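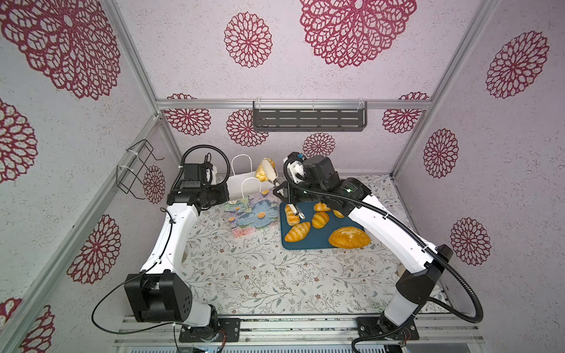 Vine-print cloth on the tabletop, crimson medallions on the walls.

Pattern Proofreader, part-time
Skurkard Home Textiles, Dusgate
Posted November 11, 2018

Skurkard prints tablecloths, curtains, wall coverings and the kind of cushion your aunt has nine of. We are looking for one person to look at all of it very closely before it goes out the door.

The title is Pattern Proofreader. Your friends will ask what that means and then change the subject. You will look at printed cloth and paper and find the place where the vine stops being a vine. Every pattern repeats, and at every repeat there is a seam, and at a fair number of seams a leaf has lost its stem or a flower has grown half a petal too many. Customers find these in the first week and write to us. We would like to find them first.

Our back catalog holds 2,484 patterns, going back to when the company had two rollers and one color of green. The new person will start on the florals. Stripes are handled by Nikola Jakubowski, who has asked for them to stay that way.

What the work is like

You will sit at a long table under good light with a stack of samples, a loupe and a grease pencil. Circle what's wrong, write a note, put the sheet in the tray. Notes should be short enough to read and polite enough to show a designer. "Stem goes nowhere" is fine. "Why" is not, though we've all written it.

On a steady day you will get through 100 sheets. On a day with damask, fewer. Damask is hard on people.

Twice a month you will join the color meeting, where grown adults disagree about beige. You may bring a snack. You will be asked for an opinion, so have one ready.

What we need from you

Good close vision, with or without glasses, and full color vision. We give a short color test at the interview and it can't be studied for, although applicants do try.

Patience with repetition, in the literal sense.

Clear handwriting. We own computers, but the notes travel with the cloth.

No textile training is required. Our last hire came from a map library and the one before that from a bakery, and both could spot a crooked medallion from the doorway. If you have been told you are picky, please mention it in your letter. It may be the only time it helps.

Hours and pay

Four mornings a week, 4 hours each, at our Palacios Street building. Pay is $540 a week, which we know is decent for mornings, and we'd like to keep it that way by hiring someone who stays. Paid vacation starts after the first three months. You also get remnants at cost – more than you will want, and sooner than you think.

The building has free parking, an elevator with moods, and a kitchen where the coffee is strong and the mugs are all florals.

How to apply

Send a letter of one page and a résumé to Ayana Gashaw, Print Quality, Skurkard Home Textiles, Dusgate. In the letter, describe a pattern you live with – a rug, a shower curtain, the wallpaper in the hall you keep meaning to take down – and tell us what's wrong with it. Something is.

Letters are read by Ayana and by Rodrigo Echevarría, who runs the design room and will be on the receiving end of your grease pencil. Interviews take an hour, color test included. We answer everyone who writes, including those we turn down.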